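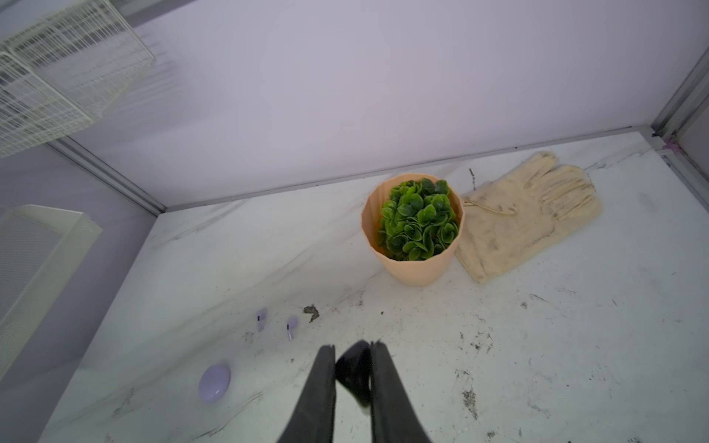

The robotics club at Mirkar Secondary has reached the tidying round of the Plendeo Challenge, and the students could hardly be happier about it. For this round their arm has to clear a messy benchtop without knocking anything over, and the team has been practising after school for 17 weeks now, most of them cheerful ones. Small things are the hardest, says Tegwen Jarman, who teaches the club – the lavender earbuds and their rounded case take far more patience than the peach flowerpot or the grubby old work glove lying next to it. "The glove never sits the same way two days running," she says, "and the kids have grown quite fond of it, dirt and all."

The club started in December with four students and a borrowed laptop, and it has grown a fair bit over the months, with nearly 200 families coming along to its open afternoon at Tarar Hall. The round will be held in Fusberg on Sun 26 May, and parents, neighbours and anyone else who's curious are very welcome to come and cheer.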